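Search this site
Search
Notes from the road
Posted in December by Settimio Sanna

Quick one, typed on the train with a bad table and worse wifi. I said I would write up the Mulimgate open day before I forgot half of it, so, notes first, tidying maybe never.

Mulimgate does one thing. They collect examples of people picking stuff up and putting it down, and those examples go to teams training robots. No robots in the building, or none they showed us. Second floor over a tile showroom, buzzer that doesn't buzz, you have to call up. Coffee in paper cups, coats on a pile. Twenty minutes late starting as the first group was still inside.

I went in with the afternoon group. Mostly people from small shops wondering if any of this is for them, a couple of students, one man who wanted to talk about dishwashers and did, at length.

Short talk first. The woman running it was good, fast, no slides after the first two. The idea is that you take the hand end of a robot, the two fingers and the camera, and give it to a person without the arm. Person does the job. Camera sees the fingers and the thing being grabbed, the software works out where the tool moved and how far the fingers closed, and later a real arm with the same fingers tries to learn from all of it. You skip having an arm in every room. That was the whole pitch and I think it is a fair one. An arm is expensive and heavy and stays in the lab, and the lab has one table and one kind of light.

So they go to homes. Their collectors take the tool with them or keep it at home for a stretch, and work in kitchens, bedrooms, hallways, wherever there is a surface. Current project is called Drurkano, which is small household objects on soft surfaces. Beds, couches, cushions. Before that was Farina, all kitchen counters, finished now. They were open about Farina having been too neat. Everything on flat hard tops, everything standing up straight. The model got good at that and then somebody put a box on a blanket and it pushed the box into the blanket.

I liked that they told us that. Most open days you get the wins only.

Soft surfaces are harder for reasons I had not thought of. The thing you want leans. It sinks when you touch it. The cloth comes up with it if you pinch too low. And if the sheet has a busy print the camera has a lot of edges to sort out that are not the edges of anything. They want busy prints. They ask for them. One of the collectors said she went home and dug out the loudest bedding she had.

An episode is one go. Start still, reach, grab, lift, put it somewhere, let go, stop still. The stopping still part gets forgotten most, aparently, people are already thinking about the next one. A session on Drurkano is 118 episodes, then you are done for that room and you change something before starting another. Move the clutter, change the cloth, open the curtains. I asked what a good collector gets through and was told to stop thinking about speed, which I suppose was my answer.

We watched clips from the tool camera on a big screen at the end of the room. Odd view to get used to. The fingers sit at the bottom middle the whole time and the world swings around them. After a few minutes I stopped noticing and was just annoyed on behalf of whoever was trying to get hold of something slippery.

The ones I remember best were on beds. Polka dots in turquoise and magenta and lime and everything else, with a sock rolled up on it, some cotton balls, little boxes. Gripper closed on a small shiny gold carton with MARUBI on the top in red, blue pads against the sides. Shiny is on their wish list too, the glare moves when the tool moves and the model has to not care.
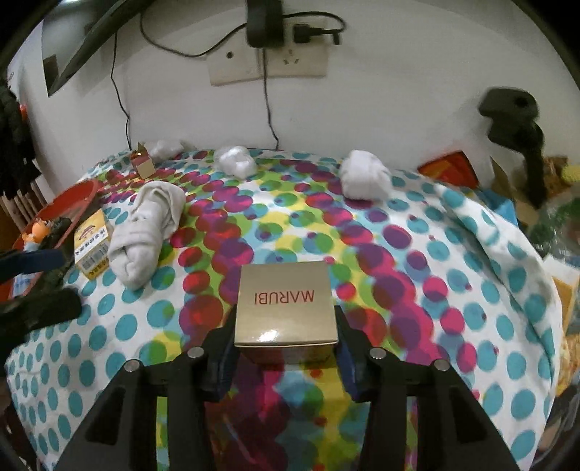

Drurkano people, going by a comment from the back of the room, should be collecting far more misses. That was Putomero's table, they do the training end and buy from several collectors. The comment was that a clean grab teaches the arm what a clean grab looks like and very little about what to do when it is a finger's width off, and that if they had the choice they would take a slow clumsy recovery over three perfect lifts. Mulimgate did not totally agree. Their line was that recoveries are fine when they happen but if you ask people to fumble on purpose they fumble like actors, and the arm learns the acting. Went back and forth for a while. Best part of the afternoon for me. They agreed in the end that a real miss stays in, with a tag, and does not get thrown out to make the numbers look nice.

Then the hands-on. Two stations, a folding table with a towel over it and a couch cushion on the floor. You hold the tool like a fat pistol, squeeze to close. Heavier than I thought, not bad for a minute, I would not want it all morning. My notes from trying it:

First go, forgot to start still. Scrapped.

Second go, came in from too high, could not see the thing between the fingers, guessed. Guessed wrong. A bottle cap, went under the couch.

Third, ok.

After that you find out your own wrist is the problem. You want to twist it in ways an arm would not manage, or would manage only by swinging its elbow through a lamp. The trainer kept saying slower, square up, come in along the sides. Pads flat against the faces and not just the corners. If you get only corners the box spins when you lift. I spun several.

The other habit to lose is helping. My left hand kept coming up to steady things. One student did it every single time and was laughing about it by the end. One hand only, other hand in your pocket if you have to.

I did seven and they kept four. The student kept six, so.

Labeling room next, smaller, warm, three screens. Every episode gets a look by a person before it goes out. They mark when contact starts, when the thing leaves the surface, when it is let go. They write one plain sentence for what happened. Pick up the small box and put it by the pillow, that sort of thing. Names for objects are a running argument. Box, carton, package. Rule at the moment is use the word you would use to ask someone in your family to pass it to you. I thought that was a good rule and have already stolen it for our parts bins.

They throw out plenty. Tracking lost when the tool faces a blank wall too long was the big one, white walls are bad, a few outlets and cables and junk in the background help the software keep hold of where it is. So a tidy bare bedroom makes worse data than a lived in one. My house would be excellent.

Privacy question came up and it was a decent answer. Collectors clear away mail, photos, screens, anything with a name on it, before starting. The labelers look again and can drop an episode without giving a reason. Somebody asked about other people walking through and the answer was you stop, and you bin that one, even when it was a lovely grab.

Numbers, as I got them down, handwriting permitting. Drurkano is aiming for 700 different objects and they were at 197 when we visited. That gap surprised me. The trouble is variety, everyone owns the same ten things. Socks, remote, mug, phone box, creams. They now swap bags of objects between homes and are asking for odd shapes. I said I had a drawer full of those and was given a card.

Stuff I did not get to ask. What the tool costs if you break it. Whether the finger pads wear and if that changes the data halfway through a project. How many homes there are, I think someone said and I was looking at the biscuits. Also how much of a bed model carries over to a bin of parts in a workshop, which is what I went for. Putomero's table thought some, with a top up from our own bench. They would say that. But it was said without a price attatched so I give it some weight.

Worth going? Yes if you can hold the tool. The talk alone you could get in an email. Wear something with pockets, see above re left hand. Go in the afternoon group, the morning one had no couch cushion station, it was still being set up. Parking is behind the tile place, not in front, a man comes out.

They are doing another in spring, same building. If they let people bring objects I will bring the drawer.

My stop next. Will fix typos later.

We use cookies to remember your settings and count visits. By continuing to read you accept this. Accept / Manage settings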